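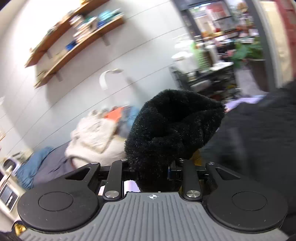 I've been meaning to write about the curtains for ages, and now that they're finally up I've got no excuse left!

So, the back bedroom. When we moved to Pennington the previous people had left a blind in there that only went two thirds of the way down, and then stuck. I told myself I'd replace it by the end of the month. That was in April, and we had the whole summer of light pouring in at five in the morning with me lying there under a pillow, hating everything, especially the pigeons.

I started off looking at ready-made ones, as you would. The trouble is that the window is a silly width, too wide for the standard pair and nowhere near wide enough for the next size up (unless you like your curtains to look like a theatre). I did order a pair from Flerska, the dark green ones with the thermal lining, and they were lovely and thick but a good hand's width short of the sill. Back they went. The returns label wouldn't print, then the shop that takes the parcels was shut for lunch, and I very nearly kept them out of spite.

That's when my sister-in-law said why don't you make some, as if that was a normal thing to say to a person. I did textiles at school and made one cushion. It had a zip on the wrong side.

Anyway, I went to the fabric place on the Temeck estate, the one behind the tile warehouse, and it's wonderful in there. Rolls and rolls of the stuff up to the ceiling and a woman with scissors the length of my forearm. I'd gone in for something plain and came out with a mustardy linen with a tiny leaf on it, end of roll, and proper blackout lining as well. She asked me what my drop was and I said I beg your pardon. The drop is how long you want them, it's measured from the track, and then you add on for the hems and the heading. I'd measured from the top of the window frame like a fool, so I had to drive home and come back again.

The sewing took me 3 weekends. The long straight seams were fine — quite soothing with the radio on — but the lining is stiff and slippery and kept creeping off the edge of the table and dragging everything with it. I ended up doing the hems on the bedroom floor. My knees have not forgiven me. The machine is an old Trustico that weighs as much as a small car, and it went through every layer without a murmur until the last corner, where it ate the thread and I had to unpick the lot.

If you're thinking of having a go, I'd say press everything as you go along and let them hang for a few days before you hem the bottom. I read that second bit after I'd hemmed mine, so one is now a touch longer than the other. You can only tell if you crouch.

But the dark! I slept until gone eight on Tuesday and missed the bin lorry completely. I've got a fair bit of the linen left over and I'm wondering about a cushion to match, with the zip on the right side this time. Does anyone know if you can wash blackout lining, by the way? The label's gone in the bin and I've got a cat.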